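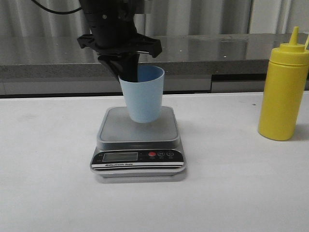 Light blue cup on the kitchen scale.

Zuline Kitchen Scale, reviewed after a summer of bread and salad dressing
07/09/2019

I have wanted to write this one up for weeks! I bought the Zuline after my old dial scale started reading 40 grams with nothing on it, and I can't believe how long I put up with that thing.

First, the basics. It wakes up fast, the numbers are big enough to read without my glasses, and the tare button works on the first press (my sister's Keane needs two or three, which drives me up the wall). I set a 200 gram calibration weight on it every Sunday and it has been dead on every time but one, when the batteries were dying. 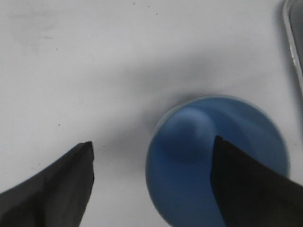

The biggest change has been in how I bake. I used to scoop flour with a cup measure and wonder why the same loaf came out dense one week and floppy the next. It was the scooping! One of my scoops weighed in at 143 grams, and the next one, same bag, same cup, was nowhere close. Now I put the bowl down, hit tare, pour flour, hit tare, pour water, and I'm done with one dirty bowl.

Dressings are even easier. I tare the jar and squeeze everything straight in, oil first, then vinegar, then mustard until it tastes right, and I write down the weight so I can make it again.

A few gripes. The auto shutoff is too quick, and if you stop to answer the phone you lose your tare. It's also slow to notice tiny amounts, so for yeast or saffron I still use measuring spoons. And the battery door is a fingernail breaker.
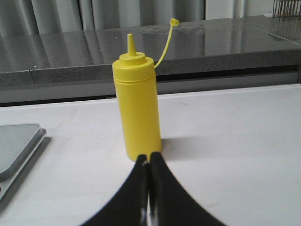
Wandgate wrote in to say the shutoff can be beaten by tapping the platform every so often while you work, and that the Estcombe scale has the same problem only worse. I tried the tapping and it does help, though I forget half the time. Still the best thing I've bought for the kitchen this year, and I'd get the same one again.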